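Garnon Opens Up the Software That Tells a Gripper When to Let Go

If you have ever tried to teach somebody over the phone how to fold a towel, you will have some sympathy for the people at Garnon, who have spent the better part of two years trying to explain much the same job to a computer. This December the small software company put out version 2 of Mimadgate, its planning and control package for grippers that handle soft household goods, and for the first time the whole thing can be downloaded, read through and changed by anybody who cares to do so.

The earlier version was handed around to a few partner labs and, by the company's own cheerful admission, it was a bit of a bear to live with. It planned a grasp once, at the start, and then it marched through the motion no matter what the cloth did in the meantime. A dish towel that slid an inch to one side was enough to spoil the whole attempt, and the log would report success all the same, which drove people up the wall.

"We had a planner that was very sure of itself," said Soledad Villalobos, who leads the software team. "It would close on thin air and then carry the thin air very carefully across the table and set it down. I was fond of it, but you couldn't leave it alone for five minutes."

The new release checks itself as it goes. The perception side now looks at the cloth again on the way down and passes the planner a fresh guess at where the nearest graspable fold is, along with a score for how much that guess should be trusted. When the score drops too low, the gripper backs off, opens and has another look before it commits. Villalobos says this one change took longer than everything else in the release put together, mostly on account of timing — the looking and the moving run at different speeds, and getting them to agree on what "now" means turned out to be a long winter's work all by itself.

To build the model behind that score, the team recorded 2,208 demonstrations by hand, with a person holding the gripper tool and simply doing the task the way they would like to see it done. Picking up, putting down, moving a cloth from bin to table and back again, over and over, with the bin turned a little this way or that between rounds. Eliseo Ledesma, who wrote most of the recording software, also did a good share of the recording, and he is glad to talk about it at length if you give him a chair and a cup of coffee.

His favorite part of the release is one that most users may never notice. Mimadgate used to throw away any demonstration in which the fingers hesitated, and Ledesma argued for months that the hesitations were the best part. "When a person slows down, that's them deciding something," he said. "Why would you throw that out?" Those stretches are now kept and labeled, and the planner uses them to learn where it ought to slow down too.

There is a new replay viewer as well, called Dulell, which lines up the camera view with the finger opening and the planner's running score, so that a person can scrub back through a bad attempt and find the moment it went sour. Charito Yap built it over the summer, at first only for her own use, and the rest of the office kept borrowing it until it seemed silly to leave it out. It runs in an ordinary browser and will open recordings made with the older version, though the score track will naturally be blank for those.
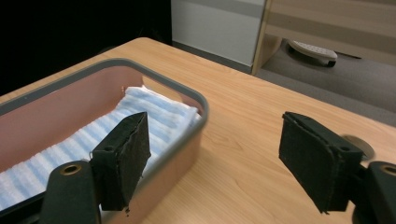

Containers got a good deal of attention this time around too. A bin has walls, and a wall is a perfectly solid thing to bump into while your planner is thinking happily about the towel inside. The old package treated the rim as a flat line to be cleared and nothing more. Version 2 keeps a simple model of the rim and the inner walls, and it plans the width of the finger opening along with the path down, so that a wide-open gripper will narrow itself before it goes in. Yap says rounded corners are still the hard case, and a cloth pressed up tight against one may need several tries.

Among the first outside users is Snorradóttir, a linen service that has been trying the package at its sorting bench. Mpho Pretorius, who looks after the bench there, ran the new version through a batch of 96 pickups in his first week and sent Garnon a long, friendly letter with his notes. He liked the backing off, he liked the viewer very much, and he had some stern words for the setup guide, which assumed he already knew how to calibrate a camera. The guide has been rewritten, and his letter is taped up by the office door.

Crisóforo Ventura, who answers the support mail, asks that new users start with the sample recordings before they plug in any hardware of their own, and that they send along the replay file when they write in with a problem. A smaller update, with better handling of two cloths lying one on top of the other, is already being tested and should follow in the spring.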